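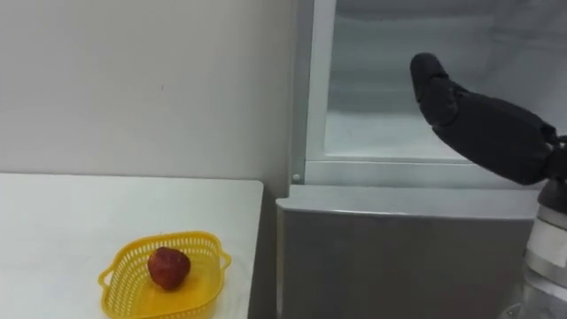 To: lobo-users list
Date: 1/16/19
Subject: Re: Cable bundle pulls the shoulder on high reach

Hello all,

I answer below the quoted part, I hope the formatting survives.

> We have the Lobo standing at the fridge cell and the low reach is
> good. When the arm goes up to the top compartment, the shoulder
> current climbs and sometimes the controller stops the motion. I
> suspect the cables at the back. How do you others hang them? And
> how often do you check the hand zero? The Wilberg manual gives no
> interval.

We had the same stop at Sastmont in April, and for two weeks I was looking in the wrong place. I changed the shoulder gains, I changed the speed, and the stop came back every time. Then I did the high reach by hand with the power off and I felt the bundle become tight before the elbow was straight. So yes, I would look at the cables first.

What we do now: the arm goes to its highest pose, and only then we fix the bundle. Before, we fixed it with both arms down, and it looked very tidy, but there was no length left for the reach. Please leave a long loop behind the shoulder and a second one at the hip.

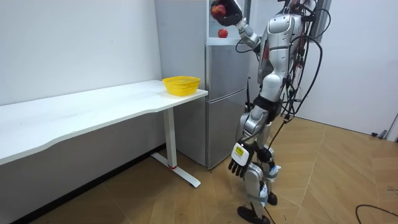 High reach with an apple in the hand, cables in long loops down the back.

The loop should not be so long that it comes under the rear foot. Ours did this one time and a connector was damaged. I ordered the replacement from Lulby and waited 4 weeks, so maybe keep a spare.
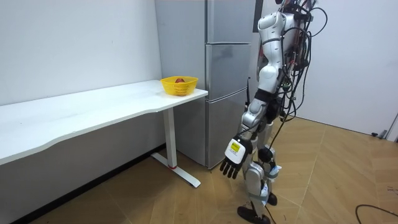

About the hand zero: I check it every 70 cycles, and also after each change of a glove or a finger. The arm must hang down relaxed when you do it. Let the hand rest for 3 minutes, write down the offsets, and compare with the last page in your log. If only one finger is different, look at its tendon before you save a new zero -- otherwise you hide the fault in the numbers.

The basket and the table are also part of the setup. We marked the table feet on the floor with tape, so after cleaning everything comes back to the same place. I do the high reach first with an empty basket and slow speed, and I keep one hand at the stop button.

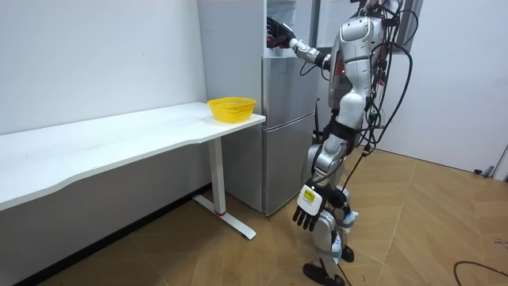

Right arm up at the top compartment, left arm hanging.

One question back to the list: our shoulder cover has now 800 cycles and it starts to make a small noise near the end of the reach. It is not in the current plot, I only hear it. Does somebody grease the seal there, or is it better to keep it dry? The manual speaks only of the elbow.

Best regards from Sastmont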